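4. Setting Up the Grono Two-Arm Sorting Kit

Revised 2 Nov 2020 by Dilruba Mridha, Maltel bench support. Replaces section 4 of the Grono booklet, which we found too hopeful in several places.

The booklet promises a first sort "out of the box." Plan on an afternoon. The kit will sort small electronic parts from a center tray into side bins, but only after the steps below, and we would not leave it alone with anything you can't afford to drop.

4.1 Grip check

1. Power up both arms and wait for the steady light on each controller.
2. Set grip force to 2 on both arms. The factory setting is higher and we see no good reason for it.
3. Close each gripper on a flat, rigid piece of metal. The two fingers should meet it evenly, one on each side.
4. Jog up and down slowly. If the piece tilts, loosen the finger screws, square the fingers and repeat.

CAUTION: Keep exposed boards and wiring out of the path during this check. The soft stop is advertised as gentle. We have only the maker's word for that.
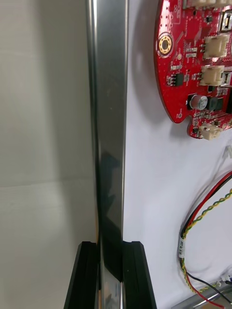 4.2 Laying out the table

1. Put the tray midway between the arms, square to the table edge.
2. Place two bins on each side of it, open side up.
3. Run "Teach bins" from the Pludside menu and touch each corner when asked.
4. Lay the parts in the tray with space between them. 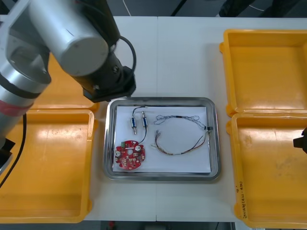
The teach routine stores bin positions and nothing else. It does not notice a bin that gets bumped later, whatever the sales sheet says about "self-correcting layout," so trace the outlines on the table in pencil and look at them before each run. It is also fussy about shine. Bare steel gave us false picks, and a sheet of white paper laid in the tray did more for us than the Biswas glare filter, which costs extra. Yellow bins are fine. If you write on a bin, keep the marker on an outside wall.

NOTE: Cables count as parts. Two components still joined by a wire will be treated as two picks, and the second one gets dragged. Separate them first or teach them as one item.

4.3 First sort

1. Load the recipe. Recipe 144 is the general one for mixed parts.
2. Set speed to the lowest step.
3. Assign small cylindrical parts to the left side and wire bundles to the right.
4. Press Start and keep one hand near the stop button.

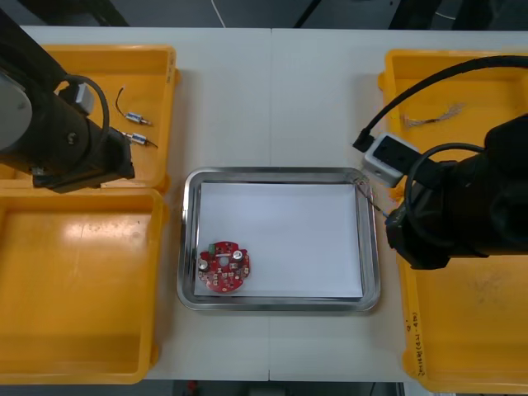 Fig. 3. Board in the center tray, thin wires at the right gripper.

Loose wires are the weak spot. The arm will report a good pick when it has hold of a single strand — check the bundle yourself before you trust the count on screen.

4.4 Bin view and faults

Open the wrist view for each bin in turn and press "Learn empty." Do this under the same lights you will use for the real run. If you move the table closer to a window, do it again,

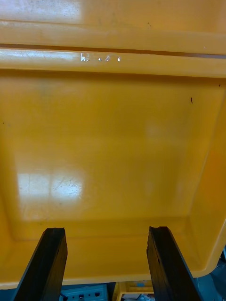

and again if you swap in a bin of a different depth. The software reads a strong reflection as a part more often than we would like, and raising the threshold only trades that fault for missed parts.

Fault 598: bin not clear. Wipe the floor of the bin, then relearn.
Fault 3669: arms too close. Back off the right arm by hand, then press Reset twice. One press clears the message and leaves the fault in place.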